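Aprendizaje por demostración -- Apuntes de la sesión 3
Curso de robótica de Flestham

Para entrenar la política necesitamos ejemplos, y un ejemplo es una tarea entera guiada por una persona. En la práctica Brunus cada grupo graba 33 episodios. El conjunto completo del curso tiene 400, y los de febrero ya están en Flonulard.

Antes de grabar, lean la hoja de la tarea. Cambien la posición inicial de los objetos entre un episodio y otro -- si siempre están en el mismo sitio, el modelo aprende el sitio. Un episodio con error no se borra, se marca como fallido en Sial.
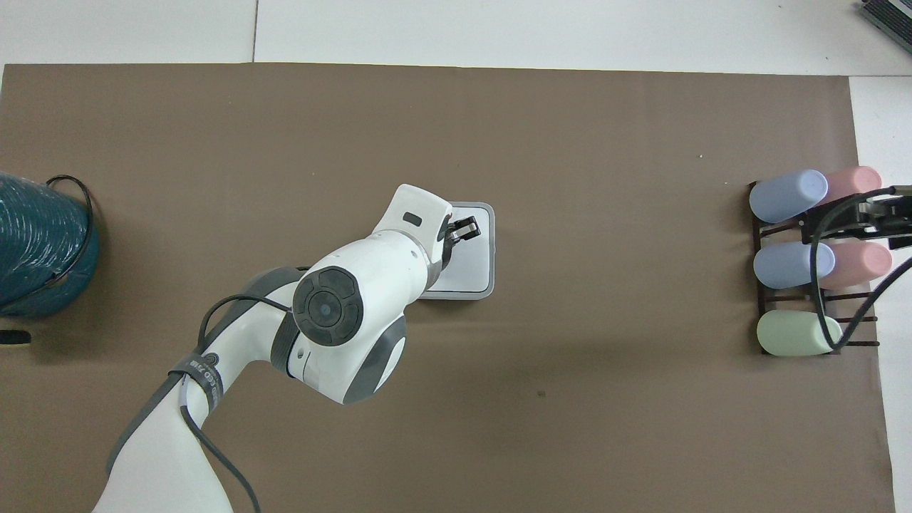

La velocidad también importa. Si el operador duda mucho, los datos contienen pausas y el modelo las va a imitar. Repitan el movimiento 2 veces sin grabar y después empiecen.

Entrega: 18 de mayo de 2022.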